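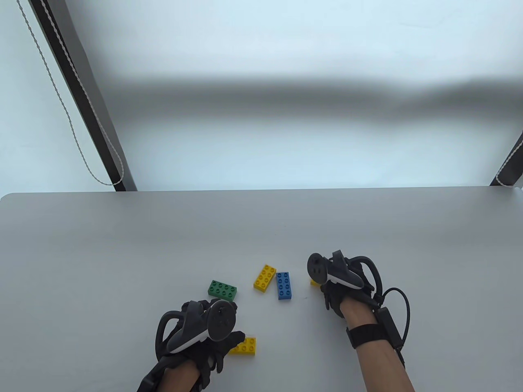

by Penner
Posted Thursday, August 21, 2025 in Short Stories

The flat in Nollholm was on the fourth floor, and it had one good thing, which was the window. I paid for it every month more than I could afford. When the sun was too strong I let the blind down, and then the whole window became like a sheet of paper with a lamp behind it. There were cords on both sides and I never learned which one I should pull first.

My sister brought the boy on a Saturday morning. She had to go to Preltau to sign the papers for our mother's house, and the train left in 15 minutes.

"He eats everything," she said. "He does not speak much now. Don't push him."

She put a bag of bricks on the floor, kissed his hair, and went down the stairs very fast. I listened to her shoes until the street door closed.

He was four years old. I was 43 and I had no idea what one says to such a person. I took everything off the white table - my letters, my cup, the bill from Zekik, the company where I had worked until June - and I put it all in the bedroom, on the bed. Then I tipped out some of his bricks.

They were the big kind, for small hands. He looked at them and he looked at me. After some time he took the green one and put it down flat.

"Is it a house?" I asked.

He shook his head.

"A boat?"

He shook his head again, more slowly, as if he was sorry for me.

So I stopped asking. I took the yellow one and put it next to the green, and I put it crooked, because I was nervous. He studied this for a long time. I thought he would make it straight. My mother would have made it straight before my hand was off it. Instead he took the blue one and set it on the other side of mine, pointing to the window, and he left my yellow brick exactly as it was.

We continued like this the whole morning. He moved one, I moved one. We did not build anything up. Sometimes a car passed in the street and he lifted his head, then he came back to the work.

At noon I made eggs. He ate them standing, with one hand on the table.

"This is Grandma's," he said suddenly, and touched the green brick.

I put down my fork. "Her house?"

"Her garden."

"And the yellow one?"

"You."

I wanted to ask why I was lying down like that, across the path. But I remembered the funeral in May, and how I stood by the gate with my coat on and did not go in to the others. He had been there too, holding somebody's hand. I had thought that he was too small to notice where people stand.

"And the blue?" I asked.

He thought about it. He pushed the blue brick a little, until it touched the yellow.

"It's waiting for you," he said, and asked if there was more egg.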